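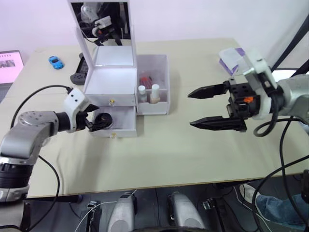 Ticket: No audio for remote viewers, author talk livestream
Status: Resolved
Venue: Clelel Books, upstairs room
Platform: Vadent

Reported at 6:40 p.m. The reading had started and the room could hear the author fine, but people watching online got picture and no sound. Chat was filling up with complaints. Registration for the stream was 500.

Checked the Vadent dashboard. Video was steady, audio meter flat. Swapped the cable between the mixer and the laptop. No change. Restarted the browser tab, which dropped the stream for 40 seconds. Still no sound.
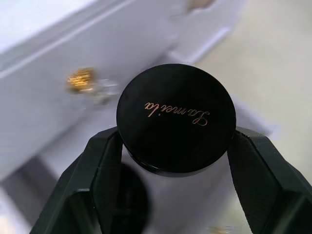
Clindier: We had the same thing at the poetry night in April. Vadent goes back to the laptop's built-in mic after an update, and ours was muted. Look at the input menu on the host page, not the system settings.

Opened the host page. Input was set to the built-in mic. Changed it to the mixer, channel 2, and the meter moved right away. Viewers confirmed sound in chat before the Q&A. 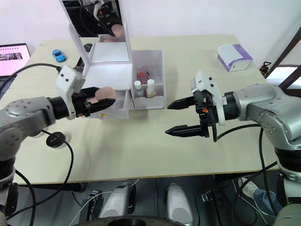 Sihan Jin
Events Tech Support

The first part of the reading has no audio in the online recording. The Shen recorder at the lectern ran the whole time, so I'll lay that track over the video before the replay link goes out. Input check added to the setup sheet. Closing.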